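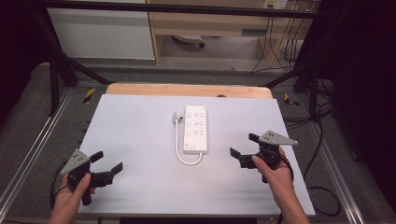 Baldur Hedegaard
Contributing Editor, Workspace and Power

The power strip is the least specified item in most offices. Desks are ordered from drawings and chairs are tested for weeks, while the strip that feeds both arrives in a bulk carton and goes on the floor. Replacement is usually prompted by a cracked housing or a dead outlet.

A better approach starts with the outlets themselves. Combined outlets, the multi-pin kind that take several plug types, suit offices where equipment has been bought in different countries. They have one drawback. A contact shaped to take several kinds of pin may grip any one of them less firmly than a contact made for a single standard. Each plug should be seated fully and tested with a light pull on the plug body. If it slides out under its own weight, that outlet should be retired.

Accepting a plug is also a separate matter from accepting its voltage. The strip passes along whatever the wall supplies. The label on each device has to be read before it is connected, and the strip's own rating sets the upper limit for everything on it taken together.

Switching is the second consideration. A single rocker cuts the whole row, which works for a desk where everything shuts down at the end of the day. Individual switches cost more and make the strip wider, but they allow a monitor to be turned off while a network box stays on.

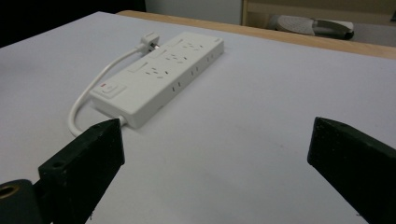 Position matters as much as the hardware. Wolfram Hagedorn, who plans office wiring at Hedlund, revised his firm's desk layout in June after a survey of 10 workstations. At five of them the strip lay loose on the floor, within reach of chair casters. At two, one strip had been plugged into another, a practice Hedlund does not allow.

"The cord tells you how the strip has been treated," Hagedorn says. "I look at both ends first, where it enters the housing and where it enters the plug. If the jacket has pulled back at either one, I stop there and replace the unit."

His layout places the strip flat on a firm surface, outlets up, with the long side parallel to the back of the desk. The cord leaves in a wide curve. Tight bends at the housing are avoided, and excess length is laid in open loops instead of being wound into a coil, where heat from a heavy load has less chance to escape.

Large adapters go in the end outlets so that their bodies do not cover a neighbor. Heaters and kettles are kept off the strip and plugged directly into the wall. Dust is removed with a dry cloth after the strip has been unplugged. Hagedorn repeats the inspection whenever a desk is moved and writes the date on a tag near the wall plug.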